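Nebenkostenabrechnung für gemischt genutzte Gewerbeobjekte erstellen: Flächen, Schlüssel, Vorwegabzug
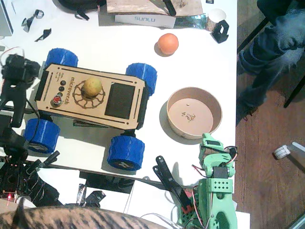

Diese Anleitung richtet sich an Eigentümer und Verwalter kleinerer Objekte mit Praxis-, Büro- und Ladenflächen unter einem Dach. Sie beschreibt den Ablauf von der Flächenaufstellung bis zum Versand der Einzelabrechnungen. Vorausgesetzt werden ein Tabellenprogramm, sämtliche Mietverträge mit Nachträgen und die Belege des Abrechnungsjahres. Eine Rechtsberatung ersetzt der Text nicht. Bei Wohnungen im Objekt gelten zusätzliche Vorschriften, die hier nur am Rand vorkommen.

Als durchgehendes Beispiel dient das Haus Rollgate: Ladenflächen im Erdgeschoss, darüber eine Praxis und Büros. Die vermietbare Fläche beträgt 1217 m². Davon entfallen 864 m² auf Büro und Praxis, der Rest auf die Läden. Insgesamt bestehen 11 Mietverträge.

Schritt 1: Verträge auswerten

Legen Sie pro Mietvertrag eine Zeile an. Benötigt werden folgende Spalten:

Mieter und Vertragsnummer
Mietbeginn und gegebenenfalls Mietende
Fläche laut Vertrag
Fläche laut Aufmaß
Umlagefähige Kostenarten
Vereinbarter Verteilerschlüssel je Kostenart
Abrechnungszeitraum
Vorauszahlung oder Pauschale
Umsatzsteueroption ja/nein
Obergrenzen für einzelne Positionen

Die Spalte mit den Kostenarten ist die aufwendigste. Im Gewerbemietrecht lässt sich mehr umlegen als bei Wohnraum, etwa Verwaltungskosten. Die Position muss im Vertrag aber hinreichend bestimmt sein. Eine Formulierung wie »alle sonstigen Kosten des Objekts« reicht dafür in der Regel nicht. Tragen Sie nur ein, was im Vertrag oder in einem Nachtrag steht. Eine langjährige abweichende Übung gehört in eine Bemerkungsspalte und wird gesondert geprüft.

Obergrenzen finden sich häufig bei Instandhaltung und Wartung gemeinschaftlicher Anlagen, meist als Prozentsatz der Jahresnettomiete. Sie stehen gern in einer Anlage und fehlen dann im Hauptvertrag. Lesen Sie die Anlagen mit.

Schritt 2: Flächen festlegen

Alle Flächen müssen nach demselben Verfahren ermittelt sein. In älteren Beständen stehen oft mehrere Berechnungsgrundlagen nebeneinander: die Läden nach einer früheren DIN 277, die Praxis nach MF/G, einzelne Büros nach den Maßen aus dem Bauantrag. Die Summe ergibt dann keine brauchbare Bezugsgröße.

Liegt kein einheitliches Aufmaß vor, sollte eines beauftragt werden. Bis dahin wird mit den Vertragsflächen gerechnet, und die Abweichung wird dokumentiert. Im Rollgate ist das Aufmaß des Büros Tunstall maßgeblich; es umfasst die Mietflächen einschließlich der innenliegenden Flure, jedoch ohne Treppenhaus und Technikraum.

Leerstehende Flächen bleiben im Nenner. Der Anteil des Leerstands wird vom Eigentümer getragen. Wer den Nenner auf die vermietete Fläche verkürzt, verteilt das Leerstandsrisiko auf die verbliebenen Mieter, und die Abrechnung ist an dieser Stelle angreifbar.

Schritt 3: Belege erfassen und bereinigen

Buchen Sie jeden Beleg mit Leistungszeitraum, Nettobetrag, Umsatzsteuer und Kostenart. Danach folgt die Bereinigung:

Hausmeister: Reparatur- und Verwaltungsanteile herausrechnen, soweit diese nicht gesondert umlagefähig sind. Grundlage ist der Stundennachweis. Ein pauschaler Abzug ohne Nachweis hält einer Belegprüfung selten stand.
Wartungsverträge: Bei Vollwartung des Aufzugs den Instandsetzungsanteil abziehen, sofern er nicht ausdrücklich umgelegt wird.
Versicherung: Nur Sach- und Haftpflichtversicherung des Objekts ansetzen. Eine Mietausfallversicherung braucht eine eigene Vertragsgrundlage.
Grundsteuer: Nachforderungen für Vorjahre getrennt erfassen.
Gutschriften: Dem Zeitraum zuordnen, aus dem sie stammen, sofern nach dem Leistungsprinzip abgerechnet wird.

Rechnungen, die über den Jahreswechsel laufen, werden taggenau abgegrenzt. Alternativ ist die Abrechnung nach dem Abflussprinzip möglich — dann aber einheitlich und auch in den Folgejahren. Heizkosten sind davon ausgenommen und werden nach Verbrauchszeitraum abgegrenzt.

Schritt 4: Vorwegabzug prüfen

Ein Vorwegabzug ist erforderlich, wenn eine Nutzergruppe bei einer Kostenart erheblich höhere Kosten verursacht als die übrigen. In Häusern mit Praxen betrifft das vor allem Wasser, Reinigung der Gemeinschaftsflächen, Aufzug und Abfall.

Vorgehen je Kostenart:

a) Verbrauch oder Kosten der Gruppe feststellen, möglichst über Zwischenzähler oder getrennte Aufträge.
b) Den Betrag von den Gesamtkosten abziehen und der Gruppe direkt zuordnen.
c) Den Rest nach Fläche auf die übrigen Mieter verteilen.

Im Rollgate hat die Praxis einen eigenen Wasserzähler. Ihr Verbrauch wird vorab abgezogen. Die Praxisfläche darf danach beim Restbetrag Wasser nicht mehr im Nenner stehen. Dieser Fehler kommt in übernommenen Tabellen regelmäßig vor und führt zu einer Unterdeckung beim Eigentümer.

Infektiöse oder scharfe Praxisabfälle gehören nicht in die Umlage. Die Entsorgung beauftragt der Praxisinhaber selbst.

Schritt 5: Kosten verteilen

Die Grundformel lautet:

Anteil Mieter = bereinigte Kosten × Mieterfläche ÷ Bezugsfläche × Miettage ÷ Tage des Abrechnungszeitraums

Die Bezugsfläche kann je Kostenart verschieden sein. Kosten, die das ganze Haus betreffen, werden im Beispiel durch 1217 m² geteilt. Den Aufzug nutzen laut Verträgen nur Büro und Praxis, hier beträgt der Nenner 864 m². Führen Sie die Bezugsflächen in einer eigenen Tabelle und verweisen Sie in den Formeln darauf. Fest eingetippte Nenner werden bei einem Umbau zuverlässig übersehen.

Runden Sie erst im Endbetrag je Position auf 2 Nachkommastellen. Rundungsdifferenzen trägt der Eigentümer.

Wer mit einer Verwaltungssoftware arbeitet, bildet die Bezugsflächen als Umlagekreise ab. In Cuvach geschieht das unter Objekt > Umlage > Kreise. Jeder Kreis erhält ein Gültigkeitsdatum. Bei Flächenänderungen wird ein neuer Kreis angelegt und der alte geschlossen; ein Überschreiben verändert auch bereits abgerechnete Jahre.

Schritt 6: Umsatzsteuer behandeln

Hat der Vermieter für eine Einheit zur Umsatzsteuer optiert, teilen die Nebenkosten das Schicksal der Miete. Die Position wird netto umgelegt, auf die Summe kommt der Regelsteuersatz. Das gilt auch für Kosten ohne Vorsteuer, etwa Grundsteuer und Versicherung.

Arztpraxen erbringen überwiegend steuerfreie Leistungen. Eine Option ist dort in der Regel ausgeschlossen, die Kosten werden brutto umgelegt. Im selben Haus entstehen damit zwei Abrechnungsarten. Der Vorsteuerabzug aus allgemeinen Kosten ist entsprechend aufzuteilen. Den Aufteilungsschlüssel sollte der Steuerberater freigeben, bevor die Abrechnungen versendet werden.

Schritt 7: Einzelabrechnung aufbauen

Jede Einzelabrechnung enthält mindestens:

Bezeichnung von Objekt, Mieteinheit und Zeitraum
Gesamtkosten je Kostenart
Vorwegabzüge mit Betrag
Verteilerschlüssel mit Zähler und Nenner
Anteil des Mieters
Geleistete Vorauszahlungen
Saldo

Angesetzt werden die tatsächlich gezahlten Vorauszahlungen, nicht die Sollbeträge. Rückstände aus der Grundmiete haben in der Abrechnung nichts zu suchen.

Schritt 8: Gegenprobe

Vor dem Versand werden drei Summen verglichen. Die Anteile aller Mieter zuzüglich Leerstand müssen je Kostenart den bereinigten Kosten entsprechen. Die Vorauszahlungen müssen mit dem Mietkonto übereinstimmen. Die Summe der Flächen je Umlagekreis muss den Nenner ergeben.

Zusätzlich empfiehlt sich ein Vergleich mit dem Vorjahr. Auffällige Abweichungen werden vor dem Versand geklärt und in einem kurzen Vermerk festgehalten.

Fristen

Für Wohnraum gilt eine gesetzliche Ausschlussfrist von zwölf Monaten nach Ende des Abrechnungszeitraums. Bei Gewerbe greift sie nicht unmittelbar; die Abrechnung ist dennoch innerhalb angemessener Zeit fällig, üblicherweise ebenfalls binnen eines Jahres. Vertragliche Fristen gehen vor. Wer die Belege bis April vollständig hat, kann Rückfragen an Versorger noch ohne Zeitdruck klären.

Belegeinsicht

Mieter dürfen die Originalbelege einsehen. Halten Sie einen nach Kostenarten sortierten Ordner bereit, digital oder auf Papier. Dazu gehören auch die Verträge mit Dienstleistern, im Beispiel der Reinigungsvertrag mit Borau samt Leistungsverzeichnis. Bei Stundennachweisen sind die Namen der Beschäftigten zu schwärzen, soweit sie für die Prüfung nicht benötigt werden.

Text: Ryan Rudd. Fachliche Durchsicht: Warrick Tautahi.
Stand: 20. Januar 2022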